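Gollow: cosas de papelería sobre la mesa

LÉEME, versión 2
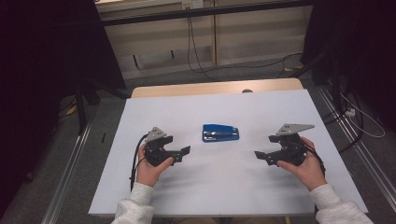 Qué hay aquí dentro

Gollow es mi colección de fotos de material de oficina puesto encima de una mesa. Empecé con grapadoras porque me gustan (sí, las grapadoras, cada cual con lo suyo) y luego fueron entrando perforadoras, celos, clips, sacapuntas y unas tijeras que aparecen demasiado. Ahora mismo hay 1360 fotos, y 400 son de grapadoras. La azul es mi favorita: tiene el cuerpo brillante y esa tira de metal plateado por arriba que coge la luz de maravilla.

Carpetas

grapadoras/ la más grande y la mejor ordenada
perforadoras/ casi todas de despacho, alguna de bolsillo
cinta/ rollos y portarrollos, mezclados, perdón
menudo/ clips, gomas, chinchetas, sacapuntas
varios/ lo que no supe dónde meter

Son 5 carpetas y no pienso abrir otra. Dentro de cada una hay un fichero notas.txt con el color, la postura del objeto y el fondo.

Cómo anoto las cosas

Para la postura uso «tumbada», «de pie» y «abierta». Si el eje largo va de izquierda a derecha pongo además «horizontal». El color lo escribo tal como lo diría en la tienda: azul, rojo, gris. En la versión anterior me dio por poner «azul real», «azul tinta» y «azul cielo», y al buscar no encontraba nada, así que los junté todos en «azul».

El fondo claro va como «tablero blanco», aunque a veces tire un poco a lavanda. Me gusta mucho para los objetos de color, ¡resaltan una barbaridad! Con los clips plateados ya es otra historia, se pierden bastante.

Fallos que conozco

En cinta/ hay fotos repetidas con nombres distintos. En menudo/ faltan notas de casi todas las gomas. Las perforadoras que me pasaron de Adex venían con otra numeración y todavía no la he cambiado, así que si ordenas por nombre te saldrán al final.

Uso

Coge lo que quieras para clases, dibujos, carteles o pruebas. Si lo publicas, menciona Gollow y me haces feliz. Si encuentras una grapadora metida en varios/, avísame y la muevo.

Pendiente

Revisar las tijeras, terminar las notas de las gomas y subir en abril la tanda de archivadores.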